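Girnitberg planning map, reviewed by Nikola Tomaszewski

I used this website for two weeks, to follow the rezoning on our street. The search is quick and every application has its own page, with the drawings and the hearing date. Colours are hard to tell apart – two greens mean different things. Notices go to neighbours within 300 metres, but the map does not draw this circle. 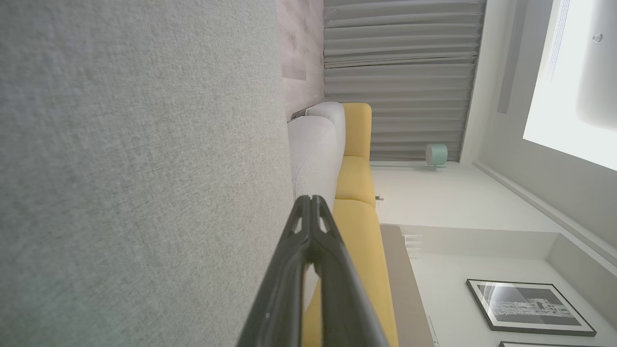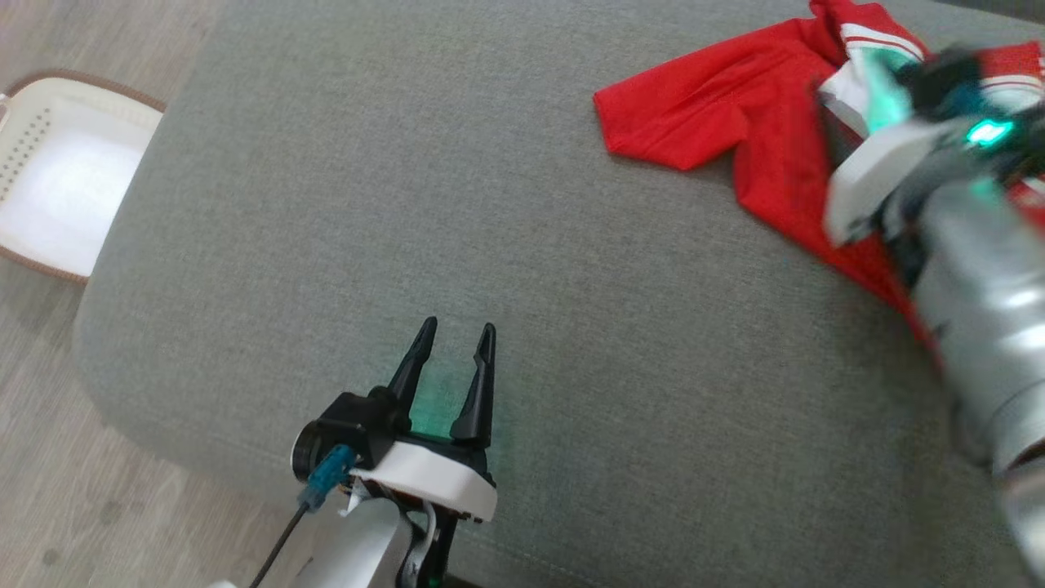
On my phone it was slower. One file of 13 pages opened only at the second try. I give it four stars.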